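Work and Automation, Section B
Handout 4: The sorting bench at Ladden
Revised 20/10/2023

Read this handout before the seminar. It continues the discussion of job content from Handout 3 and should be read together with the Flusley interviews.

The Ladden site employs 103 people, of whom 34 work in parts sorting. Until last year each sorter stood at a bench, picked small mixed parts by hand, and placed them in trays for the assembly line. Under the present plan, an arm takes over the picking at 2 benches. The sorters assigned to those benches are to set up the work, clear faults, and check the finished trays. Their job title and pay grade remain the same - a point the union has questioned.

Planning for such a change usually begins with a model of the bench. The layout is tested in simulation, where reach and the placing of containers can be altered at little cost. Students should consider who takes part at this stage, and what knowledge of the work is left out when sorters are not asked.
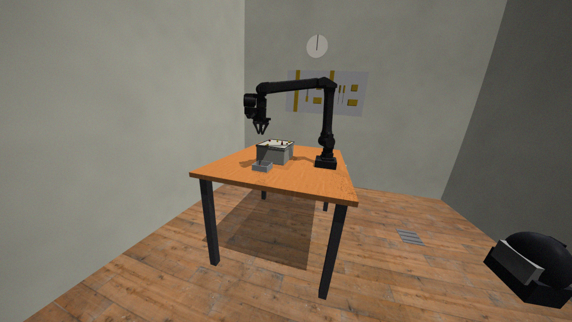 Napaporn Petchrat objected that a model of the bench shows where the parts go but leaves out the talk between benches, and that most of what she knew about bad batches had come to her that way. She asked that the sorters be given time to meet once the arms were running. Management agreed to a trial period beginning in November.

Two terms are needed for the seminar. "Task transfer" means that a machine takes over a piece of work formerly done by a person. "Residual work" means what remains for the person afterward, including tasks that did not exist before the change. Residual work is often missing from job descriptions - and therefore from training budgets.

For discussion:
Which parts of the sorter's job at Ladden are transferred, and which are residual?
Should fault clearing be treated as skilled work when pay is set?

Written responses are limited to 676 words and should be submitted to Idrisa Nyamweya.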